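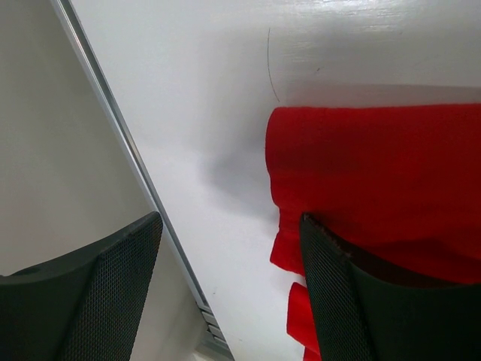

Soft Item Handling: Frequently Asked Questions

Station rules for teleoperators and reviewers, Siltura site. Last revised in February.

Which stations do these rules cover?
All stations where a two-finger gripper works on cloth. Rigid parts fall under the Tindum procedure.

How clean does the work surface need to be?
Wipe it before the first run and after every cloth change. Remove hair, lint and specks. A permanent scratch is logged once in the station sheet and left alone.

May the cloth be laid flat before a run?
Only if the task card says "flat start." For a crumpled start, drop the cloth from about 3 hand widths and do not adjust it. Folds and rolled edges stay as they fall.

Can the cloth hang over the edge of the table?
No. If it crosses the edge trim during a run, stop, mark the run "out of area" and reset.

When are grip pads replaced?
Check both pads at the start of each shift. Light discoloration or fraying at the tip is acceptable if the mesh is intact across the contact area. Replace pads in pairs, at 500 cycles at the latest -- earlier if the cloth slips twice in a row.

How hard may the fingers press on the table?
Contact is allowed. Sustained force is not. If the force warning stays on for 2 seconds, lift, open and approach again.

Is a failed grasp deleted?
No. Keep it and label it. After three failed grasps on the same fold, end the run.

Does cloth color matter?
Use a color that contrasts with the surface. White cloth on a white surface needs approval from Rukhsana Jadoon.

Who may enter the cell while the arm is powered?
No one. Press stop, wait for the steady light, then reach in. This also applies to picking up a dropped cloth.

Who approves exceptions?
Milan Dierckx for equipment, Sohail Janjua for labeling. Requests go in writing -- verbal approval does not count.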